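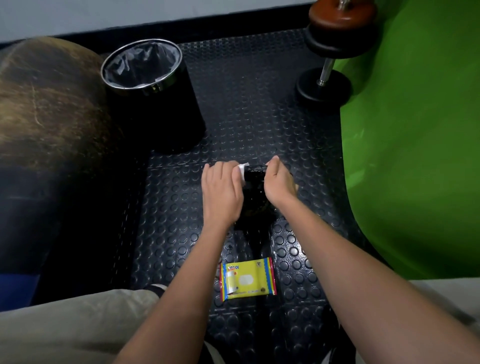 Wiping the black things, again

2023-07-23

In our house there are too many black shiny things. I did not choose it like this. When we moved to the apartment, my husband bought what was on sale, and it seems that on sale is always black. The lamp is black, the front of the oven is black, the small speaker is black, and my desk is black too. On the first day they all look very elegant. On the second day you can read on them every finger of the family.

For a long time I cleaned with a cotton cloth and a spray, as my mother does. On wood it is fine. On glossy plastic the cloth left gray lines, and then I made more lines trying to remove the first ones. So this year I began to use the small packets of wipes, the kind with 10 wipes inside. I was against them before, I must admit it. I thought they were only for people who travel with babies. Now I keep one packet in the kitchen drawer and one in the car.

My friend Myfanwy Humphreys gave me some advice about this, and she is much stricter than me. She cleans everything on the floor. She says that if a thing falls from a table while you turn it, you will be sorry, but on a rubber floor you are already down there and it cannot fall far. I tried it and I like it. I put the packet down in front of me, close, and I hold the thing with one hand and wipe with the other. My knees do not like it so much, so I do not stay long.

My way of doing it is very simple. First I take off the dust with a dry brush, a soft one. If you skip the brush, the dust becomes a kind of paste and goes into the corners. Then I take one wipe and fold it small. A big open wipe touches everything and cleans nothing. With a narrow piece under the thumb you can press exactly where the mark is, and you can also go along the edges. When it gets gray I fold it to the other side.

After the wipe I wait a little, then I pass a dry cloth, the one for eyeglasses. This last step I learned late. Without it the surface dries with small clouds on it, and in the evening, when the lamp is on, you see all of them.

Close the packet immediately! I lost almost a full one in July because I left it open on the windowsill while I was speaking on the phone. The wipes became like paper. I tried to save them with some water, but it was not the same.

For the rounded parts I still don't have a good method. Flat parts are easy, but on a curve the light jumps from one place to another and I never know if I see a mark or a reflection. I turn the thing slowly and I look from the side. Sometimes I wipe the same reflection three times before I understand.

The screens I do not clean with these wipes. For the television I use only the dry cloth, and for the phone too.

Next week I want to do the oven front, where there is old grease and I think a small wipe will not be enough. If somebody knows something that does not smell of lemon, please write it in the comments.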